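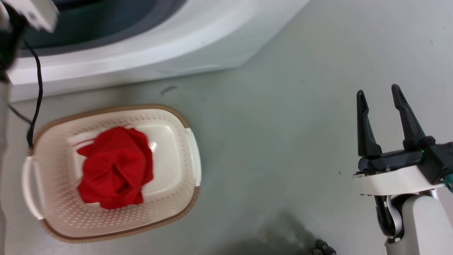 The city of Medina wants to raise the fee for a home business permit to $249 in October. It should leave the fee alone.

Most people who apply are taking in mending or washing for neighbors. Few of them will pay that much before the first customer calls.

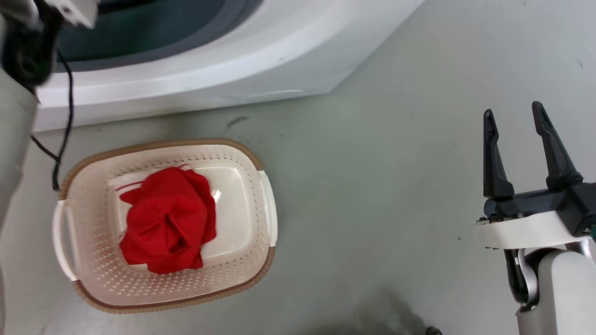 Cristóbal Montecinos
Contributing columnist

The old fee was $20 – low enough that people paid it. Charge more and many will work without a permit, and the city will collect less.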